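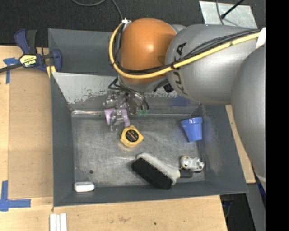

A yellow hose and a bundle of black cables, held together with dark ties.

Home | Animals | Space | How Stuff Works | Ask Us | Games

Why Do Cords Get Tangled?

By Nayeli Esquivel

Print this page | E-mail to a friend

You put your earphones in your pocket. They were neat. You walked to the bus stop, minding your own business. You pulled them out and found something a bird might raise a family in.

You did not tie that knot. Your pocket did not tie it either, because pockets don't have fingers. So who did?

The short answer is that everything long and bendy is looking for trouble. The longer answer has some science in it, so sit up a bit.

One neat way, lots of messy ways

Think about a piece of string. There are only a few ways for it to lie in a tidy coil. There are a huge number of ways for it to lie in a heap, with this bit over that bit and the end poking through the middle. Every time the string gets shaken, it moves into a new arrangement. Since most of the arrangements are messy ones, that is usually what you get. Your bedroom works the same way, but please don't tell your parents I said so.

The sneaky end

A knot needs a loose end. When a cord is coiled up and jiggled, the end bounces around next to the loops. Sooner or later it slips over one, then under another, then over again. If you have ever braided hair, you know how this goes. The cord has braided itself, badly.

Long cords tangle more than short ones, as they have more loops for the end to wander through. Floppy cords tangle more than stiff ones. A garden hose is fairly stiff, and still manages to be awful, mostly by kinking just when you want water.

Try it yourself

You need a shoebox with a lid, some thin string, and scissors. Ask before you take the shoebox. There may be shoes in it.

Cut one piece of string as long as your hand and one as long as you are. Put the short piece in the box, close the lid, and shake while you count to 11. Open it and look. Now do the same with the long one. Do each piece several times and write down when you get a knot. Then try the long string again with its two ends taped together. What changes?

Apolinar Contreras, age 9, sent us his results from last July. He shook his box 27 times and then his sister asked him to stop.

How to win

People who work with ropes and cables all day don't trust them for a second. They tie them in bundles, so that no single one can flop around alone. You can do the same with a twist tie from a bread bag. Wrap the cord in loose loops, tie it around the middle, and tuck in the ends. It will look very grown-up.

If a knot has already happened, don't yank. Pulling makes it tighter. Push the cord into the knot from both sides until it loosens, find an end, and follow it back out. This takes patience, or an aunt.

Print this page | E-mail to a friend
Shares: 991 | Comments: 2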